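The Winter I Learned to Love My Drafty Old Windows

13/08/2026

I bought my house in Jakelmont in January, which should tell you how much I knew about buying houses. The heat was cranked for the showing, there was something with cinnamon in the oven, and I walked around in my socks thinking how cozy it all was. Two weeks later I was eating cereal in a parka.

The house has 11 windows, and every one of them leaked. I could hold a tissue up to the one over the stairs and watch it wave at me. My first gas bill came to $187 more than I'd budgeted (I had budgeted badly, but still!), and the very next day I called a replacement company over in Cestham. Their guy was perfectly nice. He told me the windows were 63 years old and had to go, all of them, and then he slid a number across my kitchen table that made me laugh out loud.

So I did what broke people do and went to the library. There's a shelf of home repair books at the Wesa branch that smells like somebody's basement, and I worked my way through most of it in a month. What I found out is that an old wood window is a pretty simple thing. It's a few sticks, some glass, some putty and usually a cord with a weight on the end. Nearly all of it can be fixed by a person who is patient and doesn't mind getting dust in her hair.

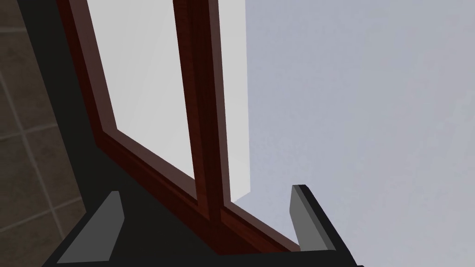

I started with the bathroom, figuring that if I ruined it I could just hang a towel up. It took me an entire weekend. I cracked one pane, glued my sleeve to the sill, and painted the sash shut, so I got to spend Sunday night cutting it loose again with a putty knife. But when the wind came up that week I stood in there brushing my teeth and felt nothing on my neck. I was so proud I called my sister and made her listen to it. Listen to what, she said. Exactly!

The second one went faster. By the fourth I had opinions about putty. I like the soft oil kind, warmed up in your hands first, and I will talk about it at parties if you let me. Weatherstripping I buy by the roll at Yau Hardware, where they've quit asking if I need help finding anything. One roll of the bronze runs me $26 and does two windows if I measure right, and one and a half if I don't.

A word about paint. If your house is as old as mine, get a test kit before you sand anything. Mine came up positive in the dining room, so I put that window off until I'd read up on doing it wet and bought a decent mask. It was slow and sweaty and I'd do it the same way again.

I still have three to go, including the big one on the landing that I've been avoiding since spring. The ladder's already up there. I've been hanging laundry on it.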